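Chapter 4
The Trouble With Saying Sorry

I was forty-one before I made an apology that didn't have the word "but" in it. I remember because my sister waited for it. She stood there in her kitchen with her eyebrows up, and when it didn't come she had to sit down.

I'd been apologizing all my life, mind you. I apologized to waiters and to people who stepped on my foot. What I had never done was say what I did, to the person I did it to, and then stop talking.

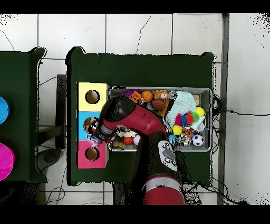
By Delwyn Lowther
with exercises by Selina Fankhauser

So this chapter is about making amends, and I'm going to go slowly, and I'd like you to go slowly too. If you finished the inventory in Chapter 3 you have a list of names in front of you. Some of you have 5 names on it. A man in my Monday group at Ullness had 110 (he'd included his whole high school class!). Either way, please don't call anybody yet.

First we need to sort out what an apology is for. When I started, I thought it was for getting forgiven. I wanted to walk away lighter, and if the other person didn't hand me that feeling, I got sore about it. I once drove roughly 70 miles to say sorry to my old boss, Zoltán Rácz, and I was furious the whole way home, all because he said "okay" and went back to his lunch.

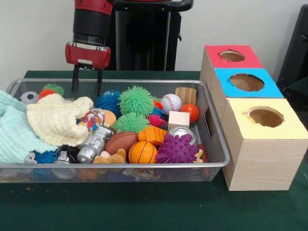

It took me most of June to see that "okay" was a perfectly good answer. He didn't owe me a hug. I had skipped shifts and let him cover for me, and I'd come to his table to ask for one more thing. My friend Jolán put it to me pretty bluntly: had I gone there to give him something or to get something? I didn't love that question, and I still ask it every time.

Making amends also means fixing what can be fixed. If you borrowed money, that's a payment plan. If you told a story about someone that wasn't true, you go back to the people you told it to, and yes, that's awful, and we'll practice it with a partner before you try it for real.

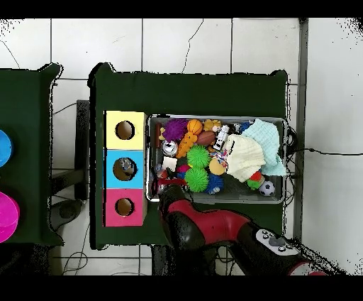 Before You Read On

Take out your list and pick 3 names, none of them the hardest one. Next to each, write a single plain sentence that starts with "I" and says what you did. Leave out why you did it. Keep the page handy, as we'll be using it in the next section.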